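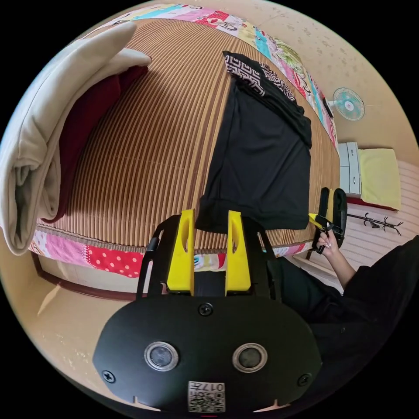
About Plavik

Plavik is a small letting and property management office in Lastitz. Līga Urbonaitė and her brother Mārtiņš opened it with one desk and a list of 5 flats, all belonging to people they knew. Today we look after 199 homes in Lastitz and in the villages on the Vendville road, and we are a team of five.

Most of our owners live somewhere else. Some moved abroad for work, others received a flat from their parents and did not want to sell it. They need a person who will answer the telephone, meet the plumber and send a clear statement every month. This is our daily work, and we like it.
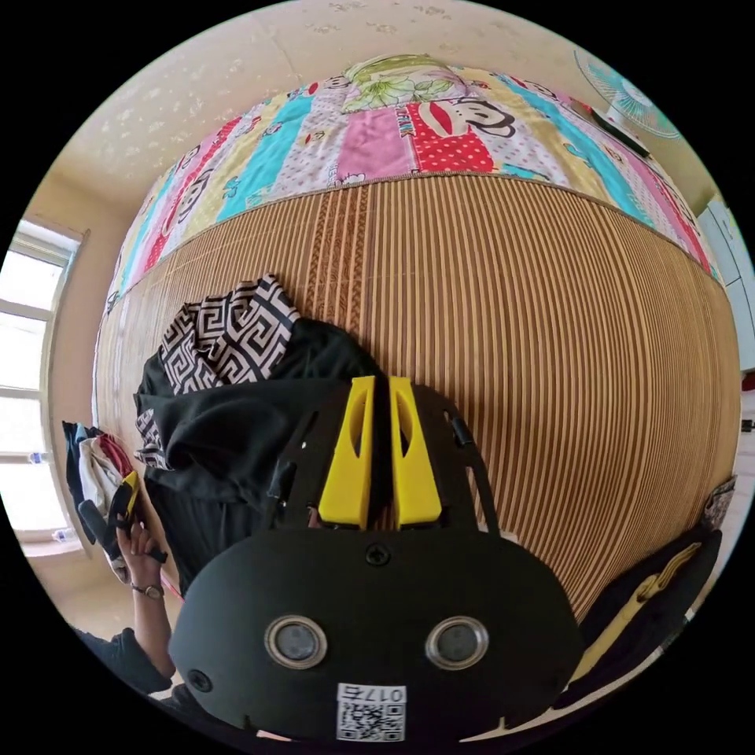 We also work for the tenants. Each tenant gets the direct number of one colleague – you will not explain the same problem three times. Bjarke Mikkelsen takes care of repairs and Raymonde Chan of contracts and deposits. Lionel Deschamps does the viewings and speaks French, German and a little Polish.

In October we took over the houses of the former Chmielewska agency. All contracts stay the same, and the rent is still paid on the same day.

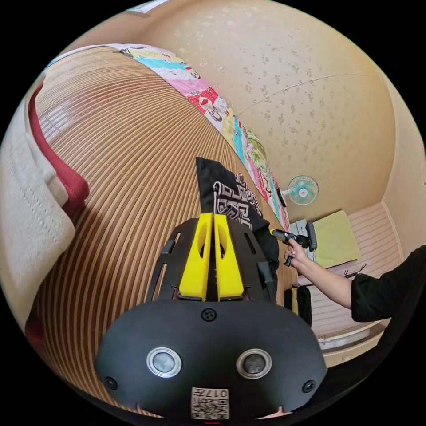

A woven mat and a patchwork quilt, October 14, 2020

How we prepare a home

Before a new tenant comes, we go through every room with a written list and note the condition of walls, floors and fittings. The owner and the tenant both receive a copy. If something has to be repaired, we ask the owner first when the price is above 124 euros. Smaller works we order ourselves. 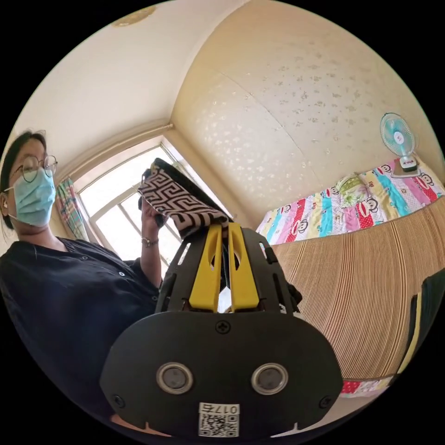
Furnished flats take us more time than empty ones. Beds, lamps, kitchen things and textiles all go into the inventory, and each piece is described so that it can be recognised later. For a folded cloth with a black-and-white Greek key pattern we write exactly this, and not only "cloth". It is slow work, but at the end of a tenancy there is much less to discuss.

Our office is on the ground floor, next to the post office. Please ring before you come – we are often out at a viewing.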